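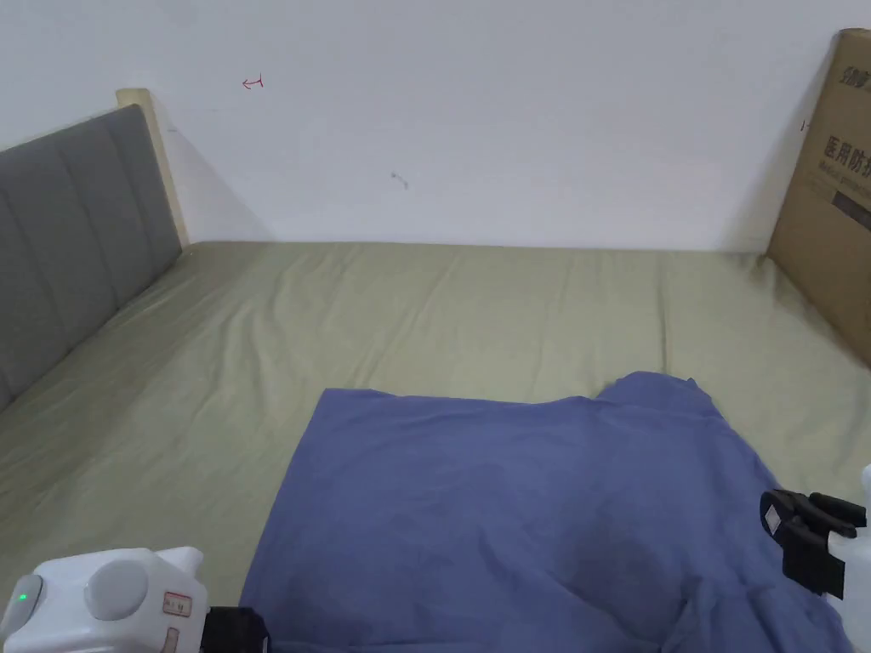 Chores Corner: can it fold yet?

Folding is still the job I get the most mail about, and I'm happy to say there is more to report than there was last winter! If you're new here, this is the part of the newsletter where we ask whether a machine can do some ordinary piece of housework or shop work, and then try to answer without getting carried away. (I get carried away. Hartmut Lindemann edits me down.)

So, laundry. A shirt lying in a heap on a bed is a wonderful problem. A box has corners that stay where you left them, and a mug is the same mug from every side, more or less. Cloth has a new shape every time you let go of it. A machine has to find an edge, decide whether it's a real edge or just a fold pretending to be one, pinch a single layer without taking the sheet underneath along with it, and then do the same with the other hand while the first one holds still. You do all of that while talking on the phone.

The people at Voltance have been working on exactly this, and Genivaldo Bezerra was kind enough to talk me through their December numbers. Their two-armed setup, nicknamed Barkus, was given 101 tries at a short-sleeved shirt dropped any old way on a made bed. It got to something you would put in a drawer on 42 of them. Last winter they were celebrating when it managed 10! The average good fold now takes 3 minutes, so nobody should throw out their own two hands yet, but I watched a run from start to finish and caught myself cheering at a sleeve.

Most of the failures come early. Genivaldo says that if the first grab is right, the rest usually follows, and if the first grab picks up two layers, the arms will go on to fold a very tidy knot. Soft bedding makes it harder, too, as the surface gives when the fingers press down and the wrinkles in the sheet look a lot like wrinkles in the shirt. They tried a hard table for comparison and did much better there, but people fold on beds, so beds stayed in the test. I love that decision.

What changed over the year was mainly practice material. They have far more recordings of people doing the job with grippers in hand, including plenty where the shirt starts out bunched up or half inside out. Fitted sheets are still hopeless, by the way. I asked. He laughed for a while.

On the shop floor, things are further along. Medeiros has a towel line where the machine does flat, square goods all day, with one person feeding it and pulling out the odd ones. Square is easy, same size is easier, and the lighting never changes. Hartmut thinks that is where the money will be for years, and he may be right, but I'm still rooting for the shirt on the bed.

Next issue: dishes. Fisix has promised me a look at their rack loader, and I have several questions about forks.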